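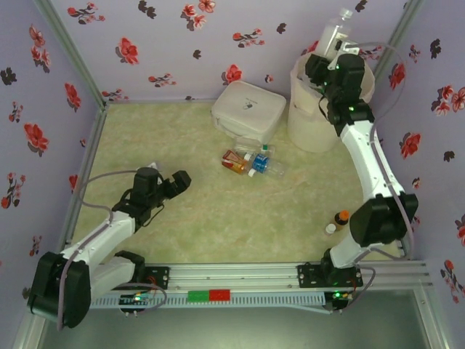

2 min read

Tidying a small corner: your questions

Which wallpaper is it?
Lavender with red flower sprigs, from the Astine range. I adore it! It makes even bin duty cheerful.

Does the floor mat need special care?
A damp cloth does it. Ours is the pale green marbled one from Trudbridge, and the pattern is wonderfully forgiving with crumbs.
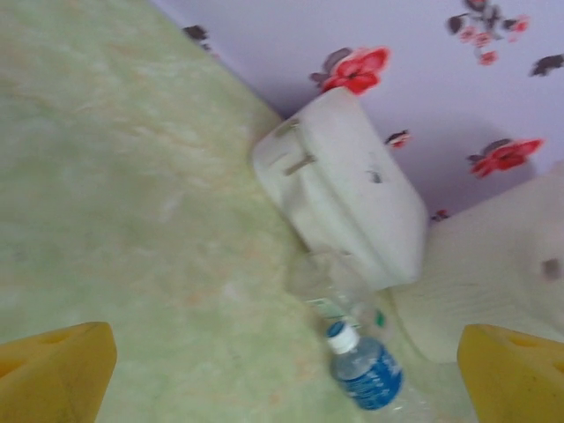
Red blooms on lilac, green marbling next to them.

Where should the bin go?
Back right corner, beside the white storage box. Pick fabric with a cut-out handle — so easy to carry out.

Do I sort first or clear first?
Clear! Gather the small bits in the middle of the mat, then sort the pile.
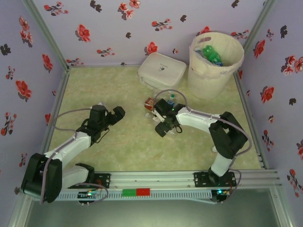
What about drinks bottles?
Empty, rinse, squash, cap back on. Check your council's list for labels — Wudton takes them on, hooray.
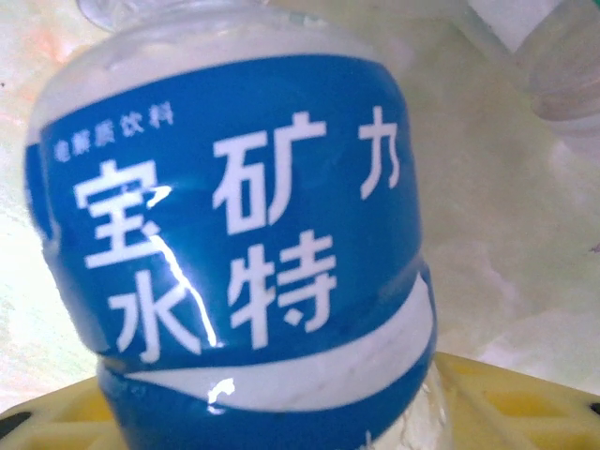 Filipa Cunha wrote in to say she peels the labels off anyway, as they come away in one go after a soak, and she keeps the caps in a jar until it's full.

How often should I do all this?
Little and often. I do mine at teatime.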